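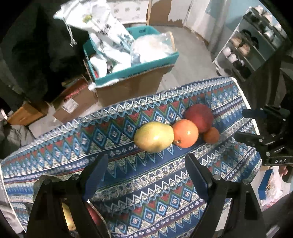
Visitación Manzano would rather the fruit were sorted by ripeness than by kind, and has told us so in writing more than once. Pears, she points out, go over faster when they lie against apples. We have kept her note on the grading room wall and changed the packing order for long routes.

About > Ikholm Fruit > What we do

Ikholm Fruit supplies mixed table fruit to offices, schools and guest houses in Murnmont and the Tanner valley. The standard range is apples, pears, oranges and small citrus. Everything is sold by the piece, and a mixed order may contain any combination of the four.

Fruit is received at the Ekum depot from 5 a.m. and graded by hand on size, skin and firmness. Marks on the skin are accepted if the flesh beneath is sound. Pears are sent out slightly under-ripe and should be kept at room temperature until the neck gives to light pressure. Apples keep longest in a cool place, away from the pears. Citrus can stay in the bowl – allow air between the pieces where possible.

The depot holds 25 crates per bay across 15 bays. We serve 771 addresses and deliver over 2,000 bowls' worth of fruit in a normal month. December is higher, mostly oranges and small citrus.

Bowls and table cloths are not supplied. Changes to a regular order must reach the depot by noon on the day before delivery. Damaged pieces are credited on the next invoice.

Shares: 15 | Comments: 2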